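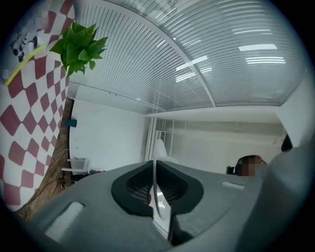
Robot Perception and Control
Handout 6: From wrist camera to gripper command

Issued 2021-11-01. Please read before the practical session and bring a copy with you.

6.1 Purpose

This handout covers the software path between a wide-angle camera mounted at the wrist and the command that closes the fingers. Students should already have completed the Bredby exercises on coordinate frames. The Ludden library, used throughout the module, provides the message types named below.

6.2 Lens model

A fisheye lens keeps far more of the room in view than an ordinary lens, at the cost of bending straight edges. The pinhole model from Handout 4 does not hold towards the rim of the image circle. We use a model in which the distance of a point from the image centre depends on the angle of the incoming ray, with four further terms fitted during calibration.

Calibration requires 40 views of the printed target. Move the target well out to the sides; views taken only at the centre leave the outer terms poorly fixed. Pixels outside the image circle carry no data and must be masked before any feature search.

6.3 Estimating camera motion

The tracker matches corner features between frames and combines them with readings from the inertial sensor. Two cases call for care:

Repeated patterns. Tiles, slats and printed grids produce many corners that look alike. The matcher should reject a pair when the second-best score is close to the best.

The tool itself. Any part of the gripper fixed to the camera stays still in the image while the room moves. If its features are kept, the tracker will report too little motion. Apply the tool mask supplied with the Felau data set — it is stored beside the calibration file.

6.4 Timing

The control loop runs at 50 Hz. Camera frames arrive more slowly and with a delay, so each pose must be stamped with the time of exposure and not the time of receipt. The planner then carries the pose forward to the present using the inertial readings.

6.5 Set work

Complete both parts before the December review.

(a) Run the tracker on Felau sequence 79 with the tool mask on, then with it off. Plot both paths on one set of axes and account for the difference.

(b) Add a delay of 2 frames to the image stream and record its effect on the position error at the moment of closing.

Reports are to be handed in at the Ndung'u Laboratory office, with code attached as a separate file.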